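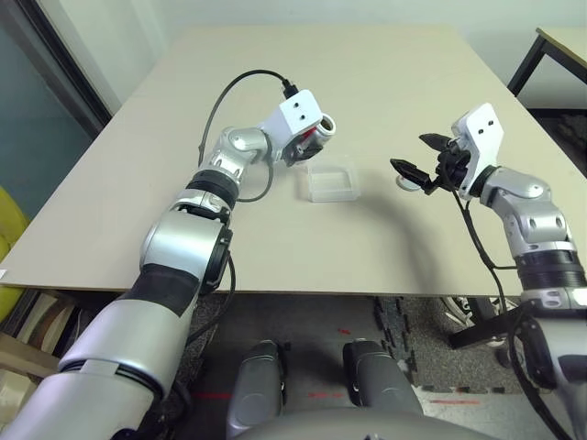
Yannick Deschamps
Packing Room Lead, Valico

Packing Assistant, small goods (part-time, on site)

Valico is hiring two part-time packing assistants for the small goods tables at our Jetier Street building. The job is putting small items into trays, checking them against an order sheet, and getting the trays ready for the shelf. It is light work, but it is steady, and the same few motions come up many times in a shift.

We sent out 3,849 small goods orders last year. Most of them were one or two pieces each: cans, tubs, refill packs and the odd loose part that goes with them. Each order gets its own tray and stays in it until it is boxed. If a tray is wrong at the table, the box will be wrong too, so we care more about a correct tray than a fast one.

What you will do

Clear and wipe down the table before you start and again before you leave.
Set out a tray, read the order sheet, and bring the items to the table.
Look each item over for dents, torn labels and loose lids.
Place items in the tray so they sit flat and do not lean on the side.
Set damaged pieces aside on the returns shelf with a note saying what is wrong.
Restock trays and labels when the shelf gets low.

The tables are large, with flat beige tops, and we keep very little on them. One tray at a time is the rule. Personal items, drinks and phones go in the lockers by the door.
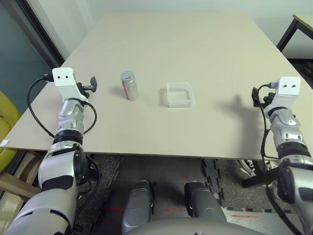 Small metallic can and clear plastic tray on the packing table.

Our trays are clear so that the person checking the order can look in from the side without lifting anything out. They scratch easily. Please don't stack them inside each other with grit or tape scraps in them, and don't use a blade to get old labels off. We have a soft scraper for that.

Cans are the items most often sent back to the table. A small dent near the rim is enough for us to pull one. You will be shown which marks matter and which don't during your first week, and there is a sheet on the wall with the common ones. If you can't decide, put the can on the returns shelf and move on to the next order.

Hours and pay

Shifts are four hours, mornings or afternoons, up to five shifts a week. We will try to give you the same shifts every week. The work starts in August, with 54 shifts in the first schedule to be split between the two assistants. After that we will post a new schedule and ask you again what hours you want.

Pay is $67 per shift during the first month and $74 after that. Training shifts are paid the same as any other. Parking is free behind the building, and the 47 bus stops across the street. 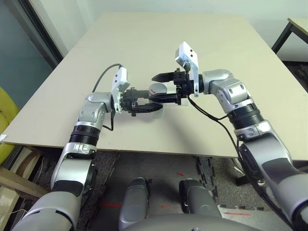

You will be trained by the person on the table next to yours, usually for three shifts. After that you work your own table, with someone close by if you have a question. Order sheets are printed in English from Gister, our order system. You don't need to have used it before, and you won't have to enter anything into it for the first few weeks.

Who we are looking for

You should be able to read a printed order sheet, tell similar labels apart and stay with a repetitive task for four hours with a break in the middle. You can stand or use one of the high stools. Nothing at the small goods tables weighs much - heavier orders are packed in another room by a different crew.

Experience in packing, stockroom or kitchen prep work is useful but not required. Applicants must be 18 or older.

How to apply

Send a short note with your name, phone number and the shifts you could work. A resume is fine if you have one, but a few lines about past jobs will do. You can also leave a note for me at the front desk in an envelope marked "small goods."

Applications close on Sunday, June 4, 2023. We will call everyone who applies, including those we can't offer a place. The first visit takes half an hour: we show you the room, you pack a few trays, and you can ask about the hours. Please wear closed shoes and use the side entrance, next to the Ševčík loading dock.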